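Woltus opens evening repair desk in Gruststead, old small appliances wanted

GRUSTSTEAD, December 2022 – Woltus, the household parts supplier, is opening a walk-in repair desk at its Bevan Street counter in January. Free to use for the first three months. Bring the thing in, we look at it, you decide.

The desk takes small household stuff. Toasters, kettles, lamps, hand mixers, fans, radios, irons. No microwaves, no gas, nothing that needs two people to lift. Vacuum cleaners yes, if emptied first. Please empty them first.

The idea came out of the parts counter. People come in asking for a fuse or a belt and what they really want is somebody to tell them if it's worth the bother. Staff have been doing that for years on the side, between customers, badly. Now it gets its own hours and its own table.

"I had a woman in with her mother's mixer and I kept her standing there forty minutes because the phone kept going," said Fung-ping Cheung, who runs the counter and will run the desk. "It was a worn brush. Cheap part. She was ready to throw it out. That's most of what we see, small parts, and people don't know you can still get them."

Woltus ran a trial over the fall, word of mouth only, no advertising. 982 items came through the door. Around 600 went home fixed, the rest were past saving or the owner said no thanks once they heard the price of the part. Lamps did best. Coffee makers did worst – scale, mostly, and pumps that cost nearly as much as a new machine.

How it works. You fill in a slip at the door, name, phone, what it is, what it does or doesn't do. "Broken" is not enough, please write more than that. A fitter opens it up with you there if you want to stay. If it's a quick job it gets done on the spot. If it needs a part you get a written price and a pick up date, and you can walk away at that point and owe nothing. Labor is free through the opening period. Parts are charged at the normal counter price, no markup.

After the opening period there will be a flat bench fee. Not set yet. Woltus will post it at the counter and on the website before it starts and anyone with an item already booked in keeps the free terms.

Parts come from the existing stock plus a new shelf of salvaged pieces. Knobs, feet, switches, cord grips, glass jugs, the bits that go missing. The salvage shelf has 1,000 pieces sorted so far and there are still boxes to go thru. Donations of dead appliances are welcome for this, same rules, nothing that needs two people to lift.

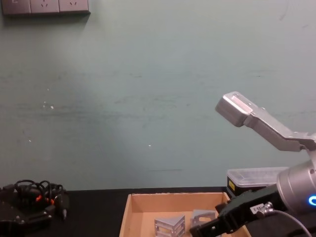
Old paper manuals also wanted. The Hisow range especially, the early kettles and the two-slice toasters, as the diagrams were never put online and the spring on the toaster goes in only one way. Copies fine. We will scan originals and hand them back.

Opening hours are evenings, 5 to 8, with the days posted on the door and on the website by the end of the month. Twenty-eight slots an evening to start with, first come first served, no phone bookings for now. Cheung says that may change if the line gets silly.

"Come early, bring the cord, bring the lid," she said. "People leave the lid at home every time. Then I can't test it."

Parking is behind the building. The ramp is on the side door, ring if it's locked and someone will come. Kids are welcome to watch but need an adult with them at the table.

A second desk at the Woltus warehouse is being looked at for later in the year but there is no date and no promise. It depends on finding another fitter. Anyone with bench experience who wants part time evening work should ask at the counter, paid, training given on the company's own testing steps.

About Woltus
Woltus sells spare parts and fittings for household appliances to trade and public customers from its counter and warehouse in Gruststead. The company also supplys parts by mail.

Press contact
Ask for Fung-ping Cheung at the Bevan Street counter. Photographers welcome on opening evening, please let us know beforehand so we can keep a space.

Ends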